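How Does a Fish Weigh-In Work?

Hi, I'm Najwa Qaisi! I fish in kid tournaments on Lake Vombridge, and my favorite part is the weigh-in at the end of the day (even when my fish are tiny).

All day long, your fish ride in a livewell. It's a tank built into the boat, with a pump that keeps fresh lake water moving through it. Fish breathe the oxygen in that water, so the pump matters a lot! 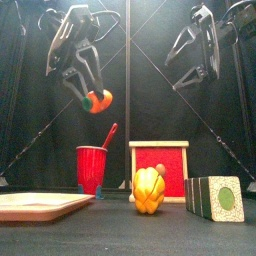

What happens on stage?

You carry your fish up in a bag of water, and a grown-up sets them on the scale. My best one ever was 7 pounds, and I yelled so loud my ears hurt! Everybody's weights get added up, and the biggest total wins.

Then where do the fish go?

Back home! They get a rest in a big tank first, and then a boat takes them out to the lake and lets them swim off. I always wave.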